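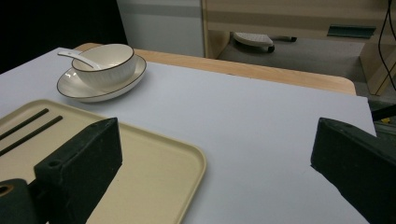
Sarneck, 2022-04-12

1/ A few people asked me how I make sour rye soup in a country where the shops do not sell the starter. I will write it here in one thread so I don't have to answer in every message. Sorry for my English, I checked it twice.

2/ You need rye flour, as dark as you can find. I buy mine at Sikora, the small mill shop behind the bus station. Wheat flour will also go sour, but the taste is flat.

3/ Put 90 grams of flour in a clean jar with half a liter of boiled water that has cooled to lukewarm. Add three cloves of garlic, crushed a little with the knife, two bay leaves and a few grains of allspice.

4/ Cover the jar with a cloth and a rubber band. Do not close the lid! My first jar in this apartment had a closed lid and I was washing the kitchen wall in the evening.

5/ Stir once a day with a wooden spoon. In summer it takes four days, in November it took me a full week. You want a sour smell, clean, like pickles. If there is pink or fuzzy mold, throw everything away and start again.

6/ For the soup: fry 300 grams of smoked sausage with one onion, add one and a half liters of stock, cook for 30 minutes on low heat. Shake the jar well and pour in half of it, slowly, stirring all the time. The rest stays in the fridge for next time. 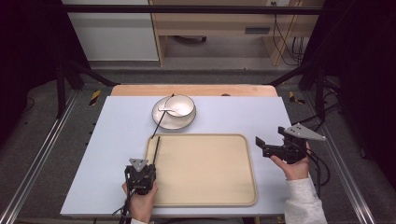 White bowl and saucer with dark rims, chopsticks beside.

7/ Marjoram at the end, more than you think. Rub it between your hands over the pot. Some families add horseradish. Mine did not, but in Eltov, where I grew up, the next street did, and we argued about it every Easter.

8/ Egg: boiled hard, cut in half, one per person. Potatoes I cook separately, so they do not get that hard skin from the acid.

9/ Someone wrote that the bottled one from Kondura is the same. I tried it two times. It is fine if you are in a hurry, but it is thin and there is too much salt — if you use it, leave the salt out of your stock.

10/ Cost, as somebody asked: the flour for one jar is around 80 cents here. The sausage is the expensive part. With dried mushrooms instead, it is also very good, and this is how we ate it before the holiday.

11/ One correction to post 3: take the garlic out before you put the jar in the fridge. After a week in the cold it becomes bitter. I always forget to write this.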